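Home | Notebook | Orders | Bench calendar | Archive

5/15/25
Posted by Hye-jin Yoo
4 comments | 2 shares

Budget notes, second pass. Marisol wants the equipment request in one piece before she talks to purchasing, and the version I sent in March is out of date in at least three places. Writing it all down here first so A-yeong and Si-eun can mark it up.

What we have: one two-arm station, one table, a bin at each side. The leaf sorting work runs on it, and so does everything else anyone wants to try. The calendar is the real problem. If Si-eun needs the arms for a morning, leaf work stops, the bins get swapped out, and it takes a good part of the afternoon to get back to where we were. I stopped logging the changeovers in April and I wish I hadn't, as it would have made the best argument in the request.

What I'm asking for, in order:

1. Spare fingers for both grippers. The Grulto quote is for 25 pairs at the small-batch price. We could order fewer but the price per pair jumps and we'd pay shipping twice. I would like to try their softer pads on a few of these before deciding on pads for the rest. A-yeong thinks the stock pads are fine for leaves and that the trouble is all in approach height. She may be right. The fingers are needed either way.

2. A second table, same height as the current one. Facilities can supply the top but not the legs. Pullitz has legs that match. Lead time was quoted as "two to three weeks" by phone and I have nothing in writing.

3. Cables. Longer ones, with proper strain relief, and clips to go with them. Cheap. Should have been bought last year.

4. The second station itself. Two routes, see below.

Route A is the Wovholm package: two arms, grippers, wrist cameras, controller, mounting plates, one year of support. It comes as a set and the arms are the same model we already have, so programs move across with only a new calibration. Wovholm wants 86 percent on order and the rest on delivery. I asked twice whether that split could be moved and got the same form letter both times. Purchasing will not like it.

Route B is Yeo, who sell the arms bare. We would add grippers from Grulto and put our own cameras on. It comes out cheaper on paper. It also means making the brackets ourselves, and I have not put a number on Si-eun's time. The Yeo arms have a slightly shorter reach, so the bins would have to move in toward the middle and we'd lose working surface on a table that already feels small once leaves are down. I taped out the shorter reach on the floor to check and I'm fairly sure it's workable, just tight.

There is a third option, buying one arm now and one next year, and I've left it out of the request. Most of what we do on this table needs both sides. A single arm would end up as a shelf.

For scale, I've been laying the leaves out by hand before each run, a mix of singles and sprigs near the edges of the table, both grippers facing in. Any new station has to take this same layout without changes or we can't compare results between the two.
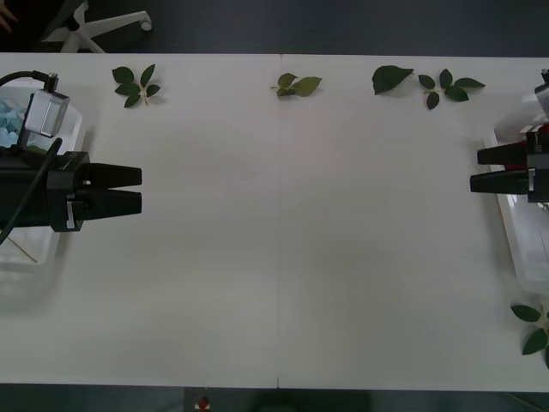

Roksolana Karpenko: Before you pick between A and B, please put the recurring costs in the same table as the purchase price. Last time we compared two quotes, the cheaper one needed a service contract we found out about after signing. I'd also ask Yeo what happens when a joint fails. Do they ship a replacement, or does the arm go back to them? If it goes back, we need to know for how long, and that's a cost too. I lean toward A but I would not say so to Marisol until the numbers are side by side.

Fair. I had the purchase prices and nothing else. Called Yeo after reading this. Arms go back to them for joint repairs, no loaner. They wouldn't commit to a turnaround on the phone and said to expect it to depend on parts. Wovholm swaps the arm under the support year, and after that it's a paid plan which I've asked them to price. I'll hold the request until that number comes in – no point sending it and then sending a correction.

Other running costs I can think of, to go in the same table:

- gripper fingers and pads (we go through the pads faster than I expected)
- bins, which are cheap but do crack
- leaves. We've been cutting them from the hedge by the loading dock, and that won't last the winter. Artificial ones would hold their shape from one day to the next, but I don't know how they compare for stiffness. Need a small pack of each kind to test.
- calibration time, charged as hours

On the leaf question, A-yeong asked for 96 pieces so she can split them into sets and keep one set untouched as a reference. That's a reasonable number and the cost is small enough to go on the department card. I'd take it out of the big request entirely so it doesn't wait on the rest.

Space. The second table has to go along the window wall, which means moving the parts shelving. Measured it today: it fits with the walkway kept clear, provided the controller goes under the table and not beside it. The outlet on that wall is on the same circuit as the oven in the next room. I need to ask whether that matters. If we need a new circuit it goes through Facilities, and their costs come out of a different line, but the wait is ours.

Timing. If the request goes in this month, Route A would arrive roughly when Si-eun's current project winds down, which is convenient, as she is the person who set up the first station and remembers what went wrong. Route B would be earlier for the arms and later for everything else.

My own view tonight: A, with items 1 to 3 bought now out of the supplies line whatever happens with item 4. The fingers and cables are worth having even if the second station gets turned down.

To do:

- Wovholm: price for support after year one, in writing
- Yeo: repair terms by email
- Pullitz: written lead time for the legs
- Facilities: circuit question, table top
- A-yeong: send me the leaf sizes she wants
- Si-eun: guess at hours for brackets, even a bad guess
- redo the cost table with Roksolana's columns
- start logging changeovers again

Marisol has the old version open in the shared folder. Renamed it so it's clear which one is current.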